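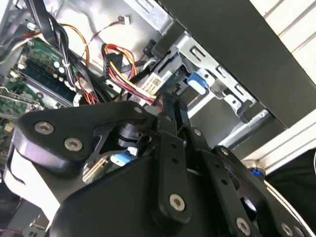 How long do small offices keep a desktop computer before replacing it? Longer than the asset registers say, and in our sample mostly until somebody leaves or the software stops being supported.

Figure 3. Open desktop computer case.

Home | Issues | Authors | Search

4.2 Replacement and what sets it off

We went through the purchase records of 17 small offices in Brevitberg, all with fewer than 43 staff. Records were patchy. Four had no register at all, only invoices in a folder, and for those we used the invoice date as the start of life. Not ideal. A machine bought second hand looks newer than it is, so the ages given for these offices are best read as a minimum.

Three triggers came up again and again in the interviews. First, software: a payroll or accounts package drops an old operating system and the whole room gets replaced at once, working or not. Second, staff changes. A new starter gets a new machine, the old one goes under a desk or into a cupboard. Third, and less often than we expected, an outright fault. Power supplies and disks mainly. These are parts that can be swapped with the side panel off (Figure 3 for the general type of case meant here), yet most offices told us they had never asked for a price on the part.

Why not? Cost of the visit, mostly. Reisinger, the repair shop used by six of the offices, charges the same call-out whatever the job, and several managers said they would sooner put that money towards a new machine. Trustgate, which leases equipment, takes the decision away altogether — the contract ends, the machines go back. Leased desktops were therefore left out of the age comparison but kept in the interview material.

The stored machines need a word. Offices did not count them as waste and did not count them as stock either. They sat outside both lists. Managers talked about them as spares, but when we asked when a spare was last used the answers were vague, and in serveral cases the disk had been pulled for data reasons and never put back. A spare with no disk is not much of a spare. The same gap shows up in the Daris survey of schools, though there the storage period was only asked about in September, after the summer clear-out, which will have pulled the figures down.

Limits. One town, self-reported reasons, and managers remember the last replacement much better then the ones before it. Laptops are covered in 4.3.

Last updated: 11 July 2023

Comments

Did you ask who paid for wiping the disks? In our office that was the whole hold-up.

Useful section, but splitting invoices from registers in the table would help.

Same call-out problem where I am — we just wait until two machines are broken and get both done.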